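4.2 Worktop colour and reported cleaning

The second part of the household survey dealt with the surfaces on which food is prepared, put down or left out. Respondents in Foltness were asked to name the colour of their main worktop, to say whether it was plain or patterned, and to keep a diary of each time they wiped it. The diaries ran for 28 days in July and produced 1,051 usable entries from the households that returned them. Entries with no time of day were left out, as were those in which the whole kitchen had been cleaned at once.

Earlier work by Carré and Xia suggested that people wipe a surface when they notice something on it, and seldom by the clock. If so, the colour of the surface should matter. Crumbs and flour show up on dark grey and black, while tea and gravy show up on white. Strongly coloured packaging stands out on almost any plain background (Figure 3), and several respondents wrote that they cleared the packets first and only then saw that the worktop needed a wipe. 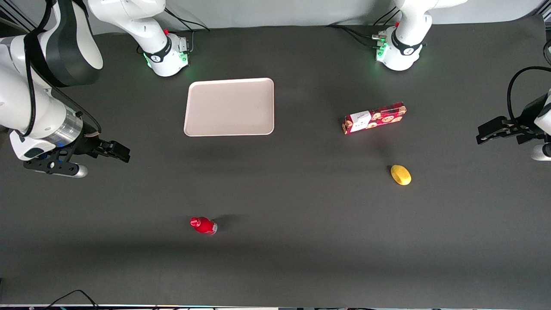

Figure 3. Items in strong and pale colours on a plain dark grey mat.

The pattern of entries was in line with this, though less clear than we had hoped. Households with plain dark worktops recorded more wipes before breakfast, when low light from the window falls across the kitchen, and fewer in the evening. Those with speckled or marbled worktops recorded the fewest wipes at every time of day. We can't say from the diaries whether these surfaces were less clean. Živković found in her Dreletico interviews that people with patterned worktops tended to check them by touch, running a hand across before starting to cook, and our form had no place to record that.

Plain matt surfaces raise a separate problem. They show soft shading from whatever stands near them, and a patch of shadow can be taken for a mark. Eight respondents said that they had wiped at a shadow at least once during the diary period. On the other hand, a single piece of lint on plain grey is easy to see once the eye has settled on it.
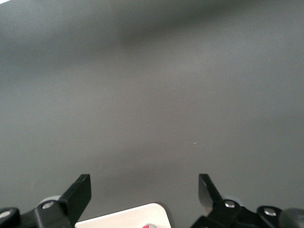
Photograph: Rok Stojanović

Lighting was not controlled. Of the 253 respondents who answered the optional question on lamps, most had one ceiling light and nothing under the wall cupboards. Barajas has argued that lamps fitted under cupboards make more difference to what is noticed than the colour of the worktop does, and we have no grounds to disagree. The Ogbonna flats, built with the same kitchen throughout, would be a better place to test this, as the worktops there are all of one kind and only the lamps differ.

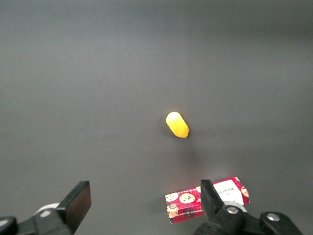
A further point concerns small items that live on the worktop for weeks, such as a pepper mill or a jar of spoons. Respondents wiped around these and rarely lifted them. The Diline form used in the pilot asked about such items by name, but the question was dropped from the main survey to keep the diary to one page a week. We would put it back in any repeat of the study. Comments written in the margins show that the ring left under a jar was often the first thing a visitor noticed, and the last thing the household did.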